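Workshop tips, last touched up 30/05/2023

## Keeping the memory cell happy

A few of you at the Plondley open bench have asked me to write down what I do to look after the arm cell, the one that puts memory sticks into old desktop towers and takes them out again. I've been meaning to for ages. Most of it is ordinary housekeeping of the kind you'd give a sewing machine or a table saw, so don't be put off by the arm. If you can keep a bench clean and a screw tight, you're most of the way there already.

### Start with the table

Grooved aluminum tabletops are wonderful for bolting things down and dreadful for swallowing small screws. I run a soft paintbrush down the grooves before I switch anything on, always away from the computer, and then go over the whole top with a dry cloth. Please don't use the shop vacuum anywhere near an open case! A hand brush and a little patience will do. If you find a screw, put it in the jam jar and don't rest until you know where it came from.

Next comes the tower. Lay it on its side with the panel off and push it up against its stops, firmly but not so hard that the stops creep. Then try to wiggle it. If it wiggles for you it will wiggle for the arm, and you'll spend the rest of the morning blaming the program (I have done this more than once, and once in front of guests).

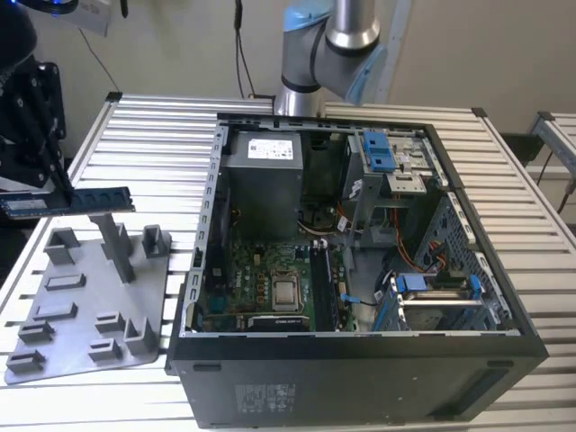 Alina Neagu wrote to say that she marks the stops with a paint pen across the joint, so that one look tells her whether anything has slid since the last session, and that it has saved her more time than any setting on the pendant. I've taken this up and I love it. A thin line is better than a fat one, and you'll want to wipe the metal with alcohol before you draw it or the line flakes off by the end of the week.

### The printed plate

Our holder plate came off the printer at Trostinik, and we keep a spare in the long drawer. Plastic holders wear in a quiet sort of way. The slot gets a touch wider each week and the stick starts to lean, and one day the fingers come down and pinch a corner.

- Drop a scrap memory stick into each slot by hand and let go. It should stand up without flopping over.
- Brush the slots with an old toothbrush, dry.
- Look for white stress marks at the foot of the taller holders. A cracked one comes off the table that day, please, however much life you think is left in it.
- Snug the plate screws in a cross pattern, a bit at a time, the way you'd do a car wheel. If you crank one corner down first the whole plate can bow.

Don't file a tight slot while the plate is on the table. Take it off, file it over the bin, blow it out and put it back. The dust from printed plastic gets everywhere and clings to contacts.

### The gripper

This is where I spend most of my time, and I do enjoy it, with a cup of tea parked well out of reach on the other bench.

Stop the program and press the emergency stop before your hands go anywhere near the fingers. I know you know. I say it to myself out loud every time, and I've been doing this since the cell was a pile of boxes from Fagundes.
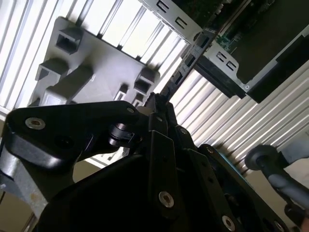

Loose hardware is the commonest thing I find when a stick goes in crooked, so go over the gripper with a hand driver once a week and keep the electric one in its case. Work from the tip back toward the arm, in the same order every time, so you can be called away to the phone and still know where you were. The small silver screws in the upper part of the linkage come first, being little and easily forgotten, and after them the larger bolts down toward the housing. All you want is to feel whether each one has moved. If one has, take it right out, clean the thread, put on a single drop of Porarix thread paste and bring it back up gently. Two drops is too many, and it will find its way into the pivot, where you'll be picking it out with a toothpick.

Then wipe the fingertips. Alcohol on a lint-free cloth, 30 seconds of rubbing on each, and let them air dry before you close them. Skin oil on the tips is enough to make a stick slide, so once they're clean, keep your thumbs off them. If you need to move the fingers, move them from the pendant.

### Checking the pick

With everything clean and tight, do a slow pick. I set the speed slider down to 30 percent and stand where I can reach the red button without stretching. Use a scrap stick, never a good one, and run the pick three times over. Once can be luck.

Watch the stick and ignore the arm, hard as that is when the arm is the thing that's moving. You're looking for a little twitch as the fingers close. If the stick jumps to one side, the pick point is off to the other side, and a small nudge to the taught position will settle it. 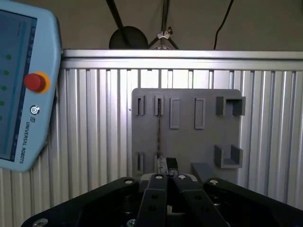

Make the nudge in one direction only, save it under a new name with your initials, and run the slow pick again before you try anything else. Two changes at once will leave you with no idea which one helped. Elaine Camargo keeps a pencil log taped inside the cupboard door for exactly this, and I'd ask everybody to use it, even for the changes that didn't help. Especially those, come to think of it.

### Going into the slot

Open the slot latches by hand first. Then check for anything that could snag: drive cables, power leads, the gripper's own cable if it has worked out of its clips. I tie the case wiring back with a loop of soft hook-and-loop tape, never a zip tie, as I always end up cutting those off and dropping the end in the case.
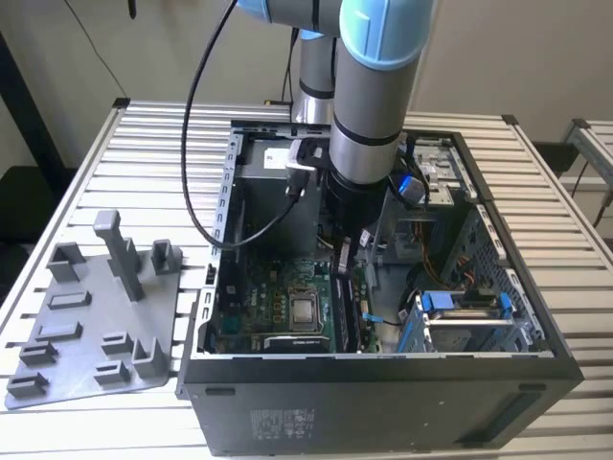

*Gripper over a memory module, tower on its side.*

Let the arm come down slowly and listen. A good seating has a crisp little click. A crunch, or a board that dips as the stick goes down, means stop, back straight up, and have a look with a flashlight. Usually it's the notch the wrong way round, which is my fault for loading the plate in a hurry.

### Putting it to bed

Park the arm up and clear of the tower, open the fingers, and switch off at the pendant before you switch off at the wall. Put the scrap stick back in its tin. I also like to lay a clean cotton sheet over the open case (an old pillowcase is just right), and every October I take the plate and stops off altogether and give the table a proper wash with warm water and a drop of dish soap, then dry it well and leave it overnight before anything goes back on.

Spare finger screws are in the blue tin, second shelf. Please write it down if you take the last one.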